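Best way to clean a small dry erase board that won't wipe clean?
Asked in Home & Classroom Supplies

gosoveck_mom
I love my little framed whiteboard! I use it flat on the table for number practice with my kids, and it gets written on every single day. Lately the red marker leaves a pink shadow no matter how hard I rub, and the old numbers show through the new ones. I've tried a paper towel and a dry sock. Is there something gentle that works, or is it time for a new board?

3 replies

Pranden85
Please don't toss it, these boards come back so nicely! Take a black dry erase marker, scribble right over the stained spots and wipe while the ink is still fresh. The solvent in the new ink lifts the old stuff — it feels like a magic trick the first time. For whatever is left, put a little rubbing alcohol on a soft cloth, open a window and go over the board in small circles. Then wipe with a damp cloth and dry it well, especially along the frame where water likes to sit. I do mine every 10 days or so and it looks great.

bulterbee
windex. or just buy another one they're cheap

Hopkin_room7
Seconding the marker trick, it's wonderful! I'd add that red is the worst color for ghosting on my boards, so I save it for things I'll wipe off within the hour. Skip scouring powder and the rough side of a sponge. Tiny scratches hold ink, and then every number you write hangs around forever. A microfiber cloth is all I use day to day, and I wash it without fabric softener.

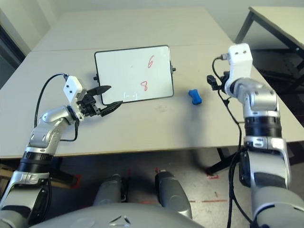
Can I use hand sanitizer if I'm out of rubbing alcohol?

An alcohol-based gel works fine on most boards. Rub in a small dab, let it sit for a few seconds and wipe it away, then go over the spot with a damp cloth so the sticky residue comes off too. Try a corner first if the board is old — some coatings turn dull.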